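Side part (hairstyle)

The side part is a way of wearing the hair in which a single line is drawn with a comb from the hairline toward the crown, a little to the left or right of center, so that the greater share of the hair falls to one side. It is among the oldest and friendliest of the everyday styles, worn by men, women and children alike, and it asks for very little beyond a comb and a bit of patience in front of the mirror. 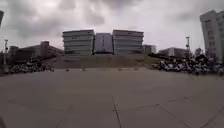
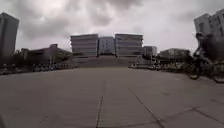
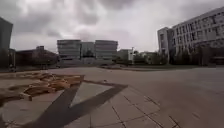
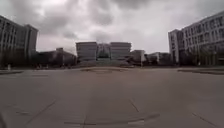 Readers who wear the style don't always agree on how firm the line ought to be, and Trulach, commenting on an earlier version of this article, wrote that a part combed in too sharply looks stiff by lunchtime, and that hair nudged over with the fingers while still damp sits far more kindly on the head.

History

Parted hair is very old indeed, but the neat side part of the barbershop owes a good deal to the pomades and hair oils of the nineteenth century. In Narnstead, the Van Wijk barbershop opened in 1892 and offered 2 versions to its customers, the high part and the low part, both finished with a scented wax that the shop mixed in its own back room. The low part was the favorite with older gentlemen – it let them carry a good length of hair across a thinning top – while younger men leaned toward the high one.

Technique

Most people have a natural part, and it is well worth finding before reaching for any product. The usual method is to comb damp hair straight back and push it gently forward with the palm, at which point it tends to split where it wants to. The line is then drawn with the corner of the comb, and the hair on either side is combed away from it and dried in the same direction. A light cream such as Trakari suits fine hair, while thick or curly hair may want something heavier, worked in from the roots.

Upkeep

A trim every month or so keeps the shorter side tidy. Moving the part over slightly from time to time gives the scalp along the line a rest from the sun.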